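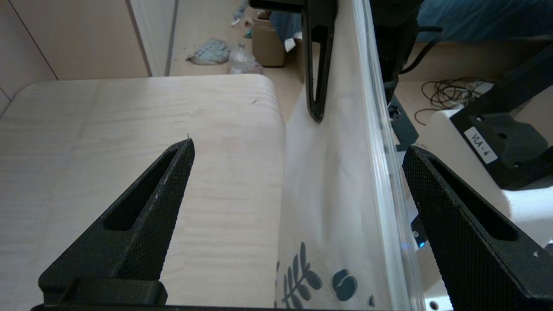
Translucent white bag with a leafy sprig print near the bottom.

Claleck releases Gallenent 3 invoicing and quoting software for small business, desktop install, no monthly fee

BRONDDALE, 17 July 2020 - Claleck has released version 3 of Gallenent, its invoicing and quoting program for sole traders and small firms. Available now as a download. Runs on Windows, works offline, customer records stay on the owner's own computer.

Main change is quotes. Users can now turn an accepted quote into a tax invoice in one step, with part-payments and deposits carried across. Previous version needed the lines re-entered. Most requested fix on the support list by a long way.

"People were typing the same job in twice, and on the second go they'd get a figure wrong," said Glenys Partington, product manager at Claleck. "Now it's one button. Deposit comes off the total, balance shows at the bottom, done."

New in this release:

Quote to invoice conversion, incl. deposits
Recurring invoices (weekly, fortnightly, monthly, quarterly)
Overdue reminders by email, wording can be edited for each customer
36 invoice and quote layouts, colour or black and white
Import of customer lists from a spreadsheet
GST shown per line or as a single total
Backup to USB drive on closing the program

Gallenent 3 was tested by 207 existing customers before release. Testers included plumbers, dog groomers, a piano tuner and two cheque-only bookkeeping practices. Feedback from the group led to changes in teh reminder wording and a larger font option on the main screen.

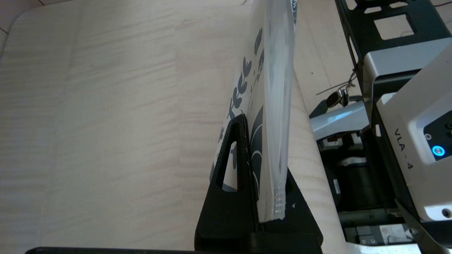
Recurring invoices can be paused for a single customer without touching the rest, and the reminder schedule pauses with them. Cecilia Amoah, who does the books for Harawira, a garden maintenance firm, has been using the feature since the first test build. "We've got customers who stop over winter and start again in spring," she said. "I used to keep that on a bit of paper next to the keyboard."

Lead developer Győző Bárány said files from versions 1 and 2 open directly in the new version. The program makes a copy of the old file first and leaves the original where it is. Larger files may take a few minutes the first time they are opened. Do not close the program while this is happening.

Pricing and availabilty

Single computer licence $207, one-off. Extra computers at the same business $36 each. Version 2 owners upgrade for $26. Free trial is 26 days with all features switched on, no credit card needed. Trial invoices print with a small Gallenent line in the footer, removed once a licence key is entered.

Phone support weekdays, email support seven days. A version for Mac is planned for November, pricing to be confirmed.

About Claleck

Claleck writes desktop software for small businesses and is based in Bronddale. Products cover invoicing, quoting and job records.

Media contact: Bronwyn Tuhiwai, Claleck, Bronddale
Trial licences for reviewers on request. Please say which version of Windows.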